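Week 6 notes: Reading a room before you draw it
Interior Drawing I, Petonwood evening program

Bring to class: sketchbook, soft pencil, eraser, your homework from the doorway exercise. We start on time and use the whole first hour for drawing.

## Where we left off

Last week was all eye level. If you missed it, the one thing you need is this: the horizon line in a drawing sits at the height of your own eyes. Sit on the floor and it drops. Climb a stepladder and it goes up with you. Everything you can see the top of is below it, and everything you can see the underside of is above it. I love how much you can check with that alone. Walk into any room, pick a shelf, and ask whether you see its top or its bottom. You now know which side of your horizon it belongs on!

Several of you drew the table in your doorway sketches as if you were hovering over it, with the far wall drawn as if you were seated. Both halves were nicely done. They just belonged to two different people. Pick one height and stay there until the drawing is finished, including after the break, when everyone comes back and slouches.

## One point, two point, three point

Quick review, with the everyday version of each.

**One point.** You face a wall square on. Lines going away from you meet at a single spot on the horizon. Lines going across stay level and uprights stay upright. Hallways, beds seen from the foot, a street drawn from the middle of the road.

**Two point.** You face a corner. The lines running left meet at one spot and the lines running right meet at another, both on the horizon. Uprights are still upright. Most furniture drawings live here, and most of the trouble comes from putting the two spots too close together. If your armchair looks like the bow of a ship, move them apart. They can go off the paper. Tape on extra sheets if you like, or just tick a direction in the margin and trust it.

**Three point.** You tilt your head. Now the uprights lean too, and they meet at a third spot high above you or far beneath you. People save this one for skyscrapers and comic books, which is a shame, as it happens every time you look up at the top of your own kitchen cabinets.

## Tonight: looking up

Most beginners skip the top of a room. The ceiling gets a line and a bit of blank paper, and the cupboards stop wherever the pencil got tired. But the upper part of a room tells you how tall it is, how old it might be, and where the light goes. Agathe Lemaire, who taught this class before me, used to make her students draw only ceilings for the first 4 weeks. I'm not that strict (I've thought about it).
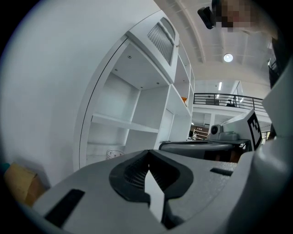
Vertical lines are the ones we trust too much. We know a wall is plumb, so the hand draws it plumb, even when the eye is being told something else. The white shelving here is a good one to practice on: seen from below, its uprights pull in toward each other as they go up to the ceiling. Lay your pencil along one upright, then the other, and compare the two angles. If you carried both lines on past the top, they would meet. Put a tiny arrow at the top of your page pointing toward that spot and let every upright in the drawing obey it. Then notice that the ceiling is curved, so you can't plot it with a ruler at all. Curves want a few careful points and one confident stroke between them.

White on white is the other hard part of a subject like that. You can't lean on color, so you have to look for small steps in tone. Squint until the edges go soft, and ask only which of two neighbors is darker. Leave the paper bare for your lightest area and don't touch it again.

## Exercise A: the tilt test (40 minutes)

1. Choose one tall thing in the studio. The bookcase, the coat stand and the window by the sink are all fine.
2. Stand well back with your head level. Draw it small, in 5 lines or fewer.
3. Walk up close, tilt your head back, and draw it again on the same page at the same size.
4. Mark the horizon on both. On the second one it may fall off the bottom of the page. Write "below" with an arrow and carry on.
5. Swap sketchbooks with a neighbor and see if they can tell where you were standing.

No shading in this one. I know, I know.

## Exercise B: curves overhead

We'll use the arched passage between our room and the print room. Draw a box around the arch first, lightly, then find the middle of the top edge and the places where the curve leaves the straight sides. An arch seen at an angle is half of a leaning ellipse, and the near half of it always looks bigger than the far half. Please leave room for people carrying screens to get by.

## Common slips

- Uprights that lean on the left side of the page and go straight on the right. Check both sides before you go dark.
- Shelves drawn with equal gaps. Looking up, the gaps get tighter toward the top.
- Shelf undersides missing. Above your eye level you'll see them, and they are often the darkest shape you have.
- A heavy outline where wall meets ceiling. In most rooms it's a change of tone, sometimes barely that.

## Homework

One drawing, full page, of a room at home seen from low down. Floor, low stool, bottom stair, your choice. At least a third of the page should be above door height. Pencil only.

If you want more, Delyth Dafis has a folder of her stairwell studies from the old Utstead library at the front desk. Ask for it and look at the third and fourth sheets especially, where she restates the same handrail over and over and leaves every wrong line in. They're wonderful. Don't take them out of the plastic.

Next week: reflections and windows. Bring a hand mirror if you have one, and something to prop it up with.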